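I promised some of you a thread about my slow trip to Skavilmont, so let me try. It will be long, sorry. I write it in small pieces between cooking and laundry.

1/ First, how to get there. There is no direct train. You go to Hadavthorpe, you change to the regional bus, and the bus takes you over the pass. The ticket is sold on the bus, but the driver prefers small money. I had only a big note and he looked at it for a long time.

2/ The bus stop in Hadavthorpe is not in front of the station. You have to walk behind it, past the bicycle parking, and there is a yellow post without any name. I asked two people and both sent me to the wrong side of the street.

3/ I traveled alone, as I usually do. Many of you ask if it was safe. For me, yes. I walked home after dinner every evening and the only one who followed me was a cat.

4/ I stayed 4 nights at the Setora, a small guesthouse above the church. My room was on the top floor and the stairs are steep, so take a light bag. Mine was not light. The window looks at the valley and in the morning you hear the sheep before you hear any car.

5/ Breakfast is from 7:30 and it is simple – bread, cheese, a boiled egg, a very strong coffee. If you need to leave earlier, tell them the evening before and they put a paper bag on your door handle.

6/ Now the walk. The path to the Lobo hut begins behind the school. The sign says 3 hours and I needed almost 5, with many stops. I am not a fast person. The first part goes through the forest and it is quite muddy in April, so I was happy with my old boots.

7/ After the forest there is a long open slope with no shade and no water. Fill your bottle at the fountain in the village. I did not, and I thought about this fountain the whole way up.

8/ The Lobo hut was still closed for the season, but you can sit on the bench on the south side, out of the wind. I ate my paper bag breakfast there and stayed for more than one hour. I had planned to continue to the ridge, but there was old snow on the path and alone I did not want to try it.

9/ On the way down I met a couple who had come from the other valley. They told me the other side is easier, with a small road almost until the hut. Good to know for people with tired knees!

10/ Food in the village: one shop, one bakery, one restaurant. The shop closes at noon and opens again at 3. The restaurant does not take cards. I recommend the soup with barley, and I do not recommend to order a main dish after it, because the soup is already a dinner.

11/ Would I go back? Yes, but in September, when the hut is open and I can sleep there. If somebody knows whether the bus runs after the summer, please write me. The timetable on the yellow post was too faded to read.

12/ Last one, and then I really go and make dinner.
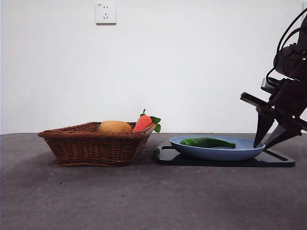 Wicker basket on the table, back home.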